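Let the Kids Do the Dishes
June 9, 2022

I have been helping with the robotics club for four years now, and every spring somebody's parent asks me, very kindly, when we are going back to the competitions. They miss the arena, I think, and the matching shirts, and so do I a little. But I'd like to make the case for kitchens.

It started in November, when Jingyi Xue asked why our machines only ever picked up foam blocks. She had a point. A foam block is a very forgiving thing! You can grab it crooked, squeeze it silly, drop it and try again, and a team can go a whole season without once having to think about what it is holding. So we put the blocks in a closet and started on dishes, and the club has been noisier and a good deal slower ever since.
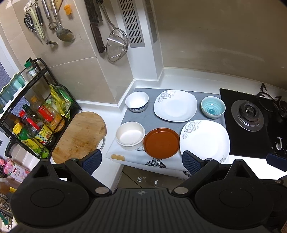 The gripper at the counter, with bowls and plates set out on the gray mat.

A bowl has a rim and a curve, and a square plate lying flat gives you hardly any edge to get hold of. Every one of them wants a different approach, and the students have to talk it over before they close the fingers. Joonas Juntunen, who used to race through everything, once spent 58 minutes on a single plate and came away wanting to redraw his finger pads. I can't remember a trophy round that sent anyone home with homework they had given themselves.

Knut Pfeiffer, who coaches with me, worries that we're giving up the thrill, and I don't want to wave that away. Some children do need a clock and a crowd, and two of ours left for another team over it. I was sorry to see them go. Still, I think we have let the contest calendar decide what counts as robotics for young people, and plenty of patient, careful kids have decided from the bleachers that it isn't for them — when a real counter with ordinary plates on it might have kept them all afternoon.

So if you run a club, borrow a kitchen for a month before you pay next year's entry fee. Bring towels, and more plates than you think you need.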